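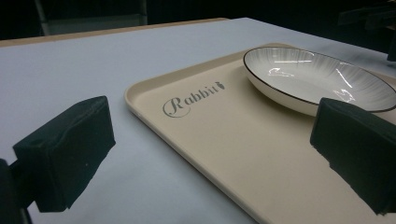

Caderno da oficina, agosto, fim da tarde

Volto ao assunto da cola de amido, que ficou a meio na última entrada e que me anda a moer a cabeça desde então. Para quem chegar agora a estas páginas: queremos uma cola para as lombadas dos livros de registo da Garnis que segure bem, que não amareleça e que se possa desfazer com água daqui a muitos anos, quando alguém tiver de voltar a abrir aquilo tudo (e há de ter, coitado).

Hoje cozi três panelinhas. A primeira com o amido de trigo da Zuramach, 100 g, lume muito brando e colher de pau sempre a mexer. Ficou lisa, quase translúcida, uma beleza de cola, mas demasiado mole para lombada. A segunda levou o mesmo amido com menos água e aí já gostei mais – agarra ao pincel sem fazer fios. A terceira foi com o amido antigo, o do saco da Rernico, e ganhou grumos logo de início. Passei-a duas vezes pelo peneiro de crina e mesmo assim não me convenceu. Acho que o saco apanhou humidade no inverno, mas não ponho as mãos no fogo.

Colei tiras de papel japonês sobre retalhos do pano Değirmenci, aquele azul que sobrou da encomenda grande, e deixei tudo debaixo de peso, entre feltros. Amanhã de manhã vejo como descolam. Peço a quem passar pela prensa que não lhe mexa, por favor, mesmo que pareça esquecida!

Outra coisa, antes que me escape: o volume 171 tem a costura partida no segundo caderno e alguém lá pôs fita adesiva, já castanha e seca. Tirei um bocadinho com a espátula morna e saiu melhor do que eu temia, embora fique a mancha. Não tentei solvente nenhum, prefiro que conversemos primeiro.

Falta encomendar linha de linho (a fina, a outra ainda chega) e lavar o peneiro, que deixei de molho na pia pequena.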